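Speaker notes: A month with the Farkora kit
Friday lunch session, slot is 11 to 11:45, leave ten minutes for questions

SLIDE 1 — Title
Say hi, thank Bohdana Derkach for the room and for letting me move the talk from May. Quick show of hands: who has trained a robot policy before? Who has only watched somebody else do it? If it's mostly the second group, slow down on slides 4 and 5.

SLIDE 2 — What I'm reviewing
Farkora is a simulation kit for two-armed humanoid tasks. You get a scene editor, a set of ready-made tabletop tasks, a teleoperation client and a training wrapper. We pay for the team plan. Nobody at the company has seen these slides.
Say early that I like it a lot! I'll get to the gripes, there are a few, but I've been looking forward to this talk for weeks.

SLIDE 3 — Install
Live terminal if the wifi behaves, otherwise the recording on my desktop.
One command, then a license prompt, then a long asset download. Mention that the download restarts from zero if the laptop sleeps (ask me how I know). The docs are good from the first page. Somebody there writes for people who are tired.
On our lab machine, the one with the Breveo card, it opened first time. On my own laptop I had to update the driver and then it was fine.

SLIDE 4 — The task library
Scroll through the menu slowly. Drawers, cups, lids, stacking, sorting, kitchen stuff. Each task is a folder with a scene, a start-state file, a success check and a short text instruction.
The thing I want people to notice is the success check. It's plain Python and it's short, so when you disagree with what counts as done you open it up and change it. I changed three in the first week. One of them counted a cup as placed while it was still in the hand, and they fixed that in the next release after I wrote in.

SLIDE 5 — Collecting demos
We recorded 100 demonstrations per task for the tasks we picked. You wear the headset, you hold the controllers, you do the thing. Bohdana is much better at it than I am, so her demos are the clean ones.
Tell the story about the controller strap.
Replay is the feature I'd pay for on its own. You can take one demonstration, shift the objects, and re-run it from the new layout. Bad replays get thrown out by the success check. From our 100 we ended up with 700 usable runs on the stacking task, over a weekend, with the machine humming under my desk.
Pause for questions. Someone will ask about physics. Answer: contact is decent with rigid things, soft things are weaker, and I haven't tried cloth.

SLIDE 6 — Eggs
My favorite! Leave this one up for a while and let people look at the fingers.

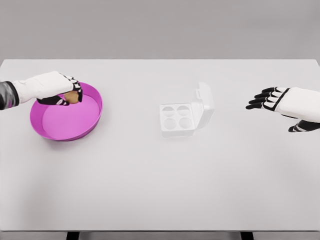
Farkora egg task: left hand holding the egg over the pink bowl, carton open.

Talk about why I keep coming back to this task. The shape is awkward, the fingers have to close around something small, and the hand ends up covering part of what you most want to see. When I look at a still like this I want to know three things: where the fingertips are, how much of the egg is hidden by the hand, and how far the free arm is from everything else. The right hand is open and well clear of the carton, so there's a nice big gap to work with.
Also point out the carton. White on a white table, really faint outlines. If your policy leans on vision, that's a good hard case, and you can recolor the table in the editor in a couple of clicks if you want to make life easier for it. Try both. The bowl, on the other hand, is very easy to find — bright pink, can't miss it.
Do not get pulled into the egg breakage question. The egg is a rigid body in this kit and that's the end of it.

SLIDE 7 — Gripes
The editor forgets camera positions when you rename a scene. Undo works on objects and doesn't work on lights. Error messages from the training wrapper are long and the useful line is in the middle.
Price: 75 a seat per month, which is fine for us and probably steep for a student group. There's a free tier with fewer tasks.
I also tried Tikkanen and Gunex for comparison. Tikkanen has prettier lighting and I'd use it for videos. Gunex is faster with many scenes running at once, but you build every task yourself. If you have an engineer to spare, look at Gunex seriously.

SLIDE 8 — Would I renew?
Yes, and I've put the request in. What I still want to test is how much of this carries over to real hands. We have no numbers on that yet, so don't let anyone push me into guessing.

SLIDE 9 — Links and questions
Config files are in the shared folder under my name. Remind people the headset has to go back on its charger. If there's time left, offer to let two people try teleoperation on the stacking task, and keep the spare controller batteries in my jacket pocket.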